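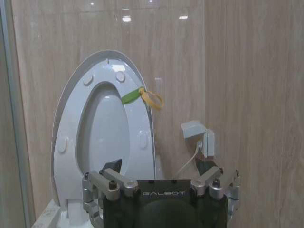

What the Robots Did at Our Open Day

Have you ever wished somebody else would clean the bathroom? Lots of people have wished that, grown-ups most of all, and on October 29, 2019, the visitors who came to the Sorkley open day got to meet a machine that is learning to help with just that job. If you couldn't come (or if you came and spent the whole time at the snack table, and we know a few of you did!), we'll tell you all about it.

Sorkley is a big workshop in the town of Alvarado where people teach robots to do chores. A chore sounds easy when you are a person. You see the toilet lid, you put out your hand, and down it goes. You don't have to think very hard, and you can hum a song while you do it. For a robot, every little piece of that has to be worked out first.

How does a robot know where the lid is?

It looks! The robot has a small camera near its gripper, and a gripper is the part that does the work of a hand. With a camera there, the robot gets a close view of whatever it is reaching for, almost as if you had an eye on your wrist. Try holding your own wrist up to your face and imagining what it would see when you reach for a cup. You'd see a lot of your own fingers, wouldn't you? The robot sees its own fingers too, two of them, silvery metal with black pads at the tips.

Then it has to sort out what belongs to the lid and what doesn't. When a lid is up, you are looking at its underside, and there are four round bumper pads on it. Those are the bits that rest on the seat when the lid is closed. There was also a bright green tag hanging at the side of the lid, with a yellow loop on it. You would know right away that a tag is only a tag. A robot has to learn that, and it learns by meeting many, many lids, some with tags and some without.

Why only two fingers?

Hayley Haslam, who showed our group around, had us try this one for ourselves, and you can do it at home. Put a sock over your hand so that only your thumb and one finger can move apart and together, like a crab's claw. Now go and pick up a pencil. Not bad! Now try turning the page of a book, or opening a jar, or putting down a lid very gently so that it doesn't bang. It gets tricky in a hurry, and you begin to feel a bit sorry for the robot. But two fingers can do a great deal once you've practiced, and two are a lot easier to build and mend than five.

How much practice does it take?

More than you'd guess. Brenda Hulme keeps the practice book at Sorkley, and she let us look inside. One week the team wrote down 278 tries at lids and doors. The next week it was 331. Some of the tries had a little star beside them, meaning it went well, and some had a little cloud. Brenda likes the clouds best, because that's where she finds out what to work on next.

Can I go and see them?

Yes, you can! There will be another open day in February. Children from age 6 can come in with a grown-up, and you'll need closed shoes and a question to ask. Write your question down before you come, as it is very easy to forget it once you're standing near a robot. Hayley's group starts at the blue door, and the sock game is on the long table just inside.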